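**팀홀름(Timholm)** 은 공동 작업실 한(Han)에서 만들어진 가정용 로봇 팔 제작 프로젝트이다. 일반 가정의 부엌에서 문을 열고 작은 물건을 옮기는 일을 목표로 하며, 실물 제작과 부엌 시뮬레이션 제작을 함께 진행한 점이 특징이다. 설계 자료의 첫 공개판은 2018년 9월 2일에 나왔다.

## 개요

프로젝트는 두 부분으로 나누어진다. 하나는 작업실의 작업대에서 조립하는 실물 팔이고, 다른 하나는 컴퓨터 안에 만든 부엌 모형이다. 실물 팔은 크기가 작고 힘이 약하기 때문에, 무거운 문이나 큰 가전을 다루는 동작은 먼저 시뮬레이션에서 시험한다. 시뮬레이션에서 사용하는 팔은 흰색 외피를 가진 일반적인 산업용 형태의 모델이며, 실물 팔의 모양과 같지 않다. 따라서 두 팔 사이에서 옮길 수 있는 것은 동작의 순서와 접근 방향이고, 관절 각도의 값은 그대로 옮기지 않는다.

## 부엌 모형

부엌 모형의 이름은 율우드(Jullwood)이다. 회색 문짝과 흰색 내부를 가진 수납장, 붙박이 전자레인지와 오븐, 나무 상판의 조리대로 구성된다. 문과 서랍은 각각 따로 움직이는 부품으로 만들어졌고, 손잡이마다 충돌 형상이 별도로 지정되어 있다. 초기에는 손잡이를 문과 한 덩어리로 처리하였으나, 그리퍼가 손잡이 뒤의 빈 공간에 들어갈 수 없는 문제가 있어서 변경되었다.

오븐 손잡이를 잡는 동작은 이 모형에서 가장 먼저 정리된 과제에 속한다. 손잡이가 수평 막대이므로 그리퍼의 두 손가락은 막대의 위와 아래에서 접근한다.

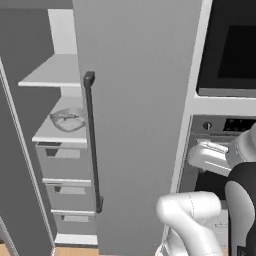 *오븐 손잡이를 잡은 그리퍼. 왼쪽은 문이 열린 수납장이다.*

열린 문은 경로 계획에서 자주 문제가 된다. 팔꿈치에 해당하는 링크가 문짝과 가까워지면 계획기는 문을 고정된 벽으로 취급하고, 그 결과로 필요 이상으로 먼 경로를 선택한다. 팀홀름의 설정 파일에는 문의 현재 각도를 계획기에 전달하는 항목이 있으며, 기본값은 "사용"이다.

## 조리대 과제

조리대 과제는 물건을 집고 놓는 동작을 다룬다. 상판에는 두 개의 채소 모형이 담긴 회색 쟁반, 디지털 주방 저울, 칼 블록 등이 놓인다. 저울은 둥근 계량판과 청록색 조작부를 가진 형태이다. 저울의 표시창은 그림으로만 되어 있어서 무게를 계산하지 않는다. 칼 블록의 칼도 분리되지 않으며, 팔이 피해야 하는 장애물의 역할만 한다.

과제의 난이도는 물건 사이의 거리로 조절한다. 쟁반이 상판의 앞쪽 모서리에 가까울수록 손목이 아래로 향하기 쉽고, 칼 블록처럼 벽에 가까운 물건은 상부장의 아래쪽 면과 간섭이 생길 수 있다. 한 설정으로 최대 2,000회까지 반복 실행할 수 있으며, 각 실행의 시작 자세는 난수로 정한다.
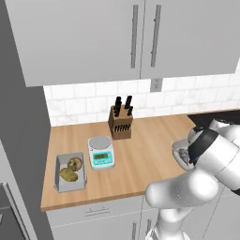 ## 실물 팔

실물 팔은 알루미늄 각관과 3D 프린터로 출력한 관절 부품으로 만들어진다. 완전히 편 상태에서 길이는 576 mm이다. 어깨 관절에는 벨트 감속을 사용하고, 손목에는 기성품 서보 모터를 사용한다. 받침판은 목재 공구 상점 쿠쿤우드(Kukunwood)의 자투리 자작나무 합판을 잘라서 만들었다.

제작에서 가장 시간이 많이 걸린 부분은 배선이다. 첫 번째 판에서는 케이블을 링크의 바깥쪽에 묶었는데, 손목이 회전할 때 케이블이 당겨져서 영점이 조금씩 변하였다. 두 번째 판부터는 각관의 내부로 케이블을 통과시키고, 관절마다 여유 길이를 남긴다. 조립 설명서는 이 여유 길이를 확인한 후에 덮개를 닫을 것을 권한다.

그리퍼는 평행하게 움직이는 두 손가락 구조이다. 손가락 안쪽에는 실리콘 패드를 붙인다. 패드를 붙이지 않은 경우에는 감자처럼 표면이 고르지 않은 물건이 회전하면서 빠지는 일이 많았다.

## 접근 자세

쟁반에서 채소를 집을 때 팀홀름은 위에서 내려오는 접근을 기본으로 한다. 손끝은 먼저 쟁반의 벽보다 높은 대기점으로 이동하고, 그다음에 수직으로 하강한다. 대기점의 높이는 쟁반의 크기에 따라 사용자가 입력한다.

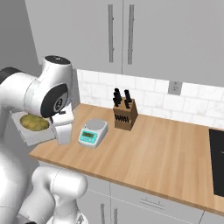

이 방식은 단순하지만, 손목의 부피가 크면 물건이 카메라에서 가려지는 단점이 있다. 그래서 물건의 위치는 하강을 시작하기 전에 한 번 저장하고, 하강 중에는 새로 측정하지 않는다. 하강 중에 물건이 굴러간 경우에는 동작을 취소하고 대기점으로 돌아간다. 12월에 나온 개정판에서는 옆에서 접근하는 방식도 추가되었으나, 쟁반의 벽에 손가락이 닿는 일이 많아서 기본 방식으로 채택되지 않았다.

## 배포와 사용

자료에는 부품 목록, 출력용 파일, 율우드의 모형 파일, 조립 설명서가 포함된다. 설명서는 한국어로 먼저 작성되었고, 영어판은 일부 장만 번역되어 있다. 개인의 제작과 수정은 자유롭게 허용되며, 수정한 자료를 다시 배포할 때에는 원래의 프로젝트 이름을 표시하여야 한다.

## 같이 보기

- 로봇 팔
- 역기구학
- 경로 계획
- 메이커 스페이스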